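**Wurdale Heritage Pulse Trial: progress report to the Moodley Fund**

Prepared by Refilwe Visser, project lead
Oct 16, 2018

**1. Status**

The project is on schedule for all but one milestone. Seed cleaning and cooking tests are finished. The retail packing milestone has slipped and a revised date is given in section 5. Spending is within the approved budget, with no transfer between lines requested.

**2. Crop and storage**

The Wurdale block yielded 246 kg of cleaned dry peas from the last harvest. Most of this is the grey field pea we sell under the Trollix name. The remainder is a small brown pea held back as seed, which is not included in the cooking tests or in any sales figure.

Moisture on arrival at the store was higher than we wanted. The peas were spread on racks, turned daily and re-tested before bagging. All bags now read below the limit set in our storage plan. Weevil traps have been checked at each visit and remain clear. The bags are stacked off the floor on the south wall, which is the coolest part of the shed, and the door seal has been replaced.

Losses in cleaning were mostly split peas. The screen supplied with the second-hand cleaner is too coarse for this crop, and a finer one has been ordered from the equipment line.

**3. Cooking tests**

Tests were run to settle the instructions printed on the packet. Each batch was soaked overnight in plain tap water, drained, covered with fresh water and simmered with the lid ajar. Salt was added at the end in one series and at the start in the other. Colour and flavour were scored by the same tasters throughout.

Salting at the start did not toughen the skins, contrary to what our draft packet text said. It gave a better-seasoned pea and slightly fewer burst skins, and the text has been changed to suit. Adding baking soda shortened cooking but left a soapy taste that most tasters noticed, so it will not be recommended.
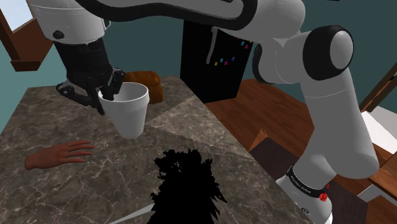

Older stock from the previous season was tested alongside the new crop. It took longer to soften and the centre stayed chalky in one batch even after extended simmering. We propose a best-before period of 2 years from harvest, with a line advising a longer soak for peas near the end of that period.

Cooked peas froze well. Texture after thawing was close to fresh when they were frozen in their cooking liquid, and noticeably drier when frozen drained. Pea flour was also milled from the splits. It works in flatbread and as a thickener for soup, but flavour was too strong in a plain loaf and we do not intend to take that further under this grant.

**4. Sales and outreach**

Wotgate, the grocer named in the application, has agreed to stock the peas in 2 stores on a trial basis. Their buyer asked for a paper packet with a clear panel so the colour of the pea can be seen. They also asked for a recipe on the back. We have supplied a pea and barley soup and will print the same text on shelf cards.

Feedback from restaurants has been mixed. One kitchen reordered promptly. Another found the cooking time hard to fit into service and would prefer a pre-cooked product, which we are not set up to make.

**5. Variations and risks**

- **Packing.** The printer returned proofs with the wrong net weight. Corrected proofs have been approved, but first packets will now be filled in February.
- **Seed.** The brown pea is held in a single location. Part of the seed will be moved to a second store before sowing.
- **Labelling.** The allergen wording is with our adviser. The packets cannot be released until it is signed off.

**6. Next period**

Work will cover filling and delivery of the first packets, germination tests on the seed stock, and a repeat of the salt series using hard water – several customers are on bore water and have asked whether the timings hold. The financial statement and the batch score sheets are attached separately. The next payment request will be lodged once the packing milestone has been met.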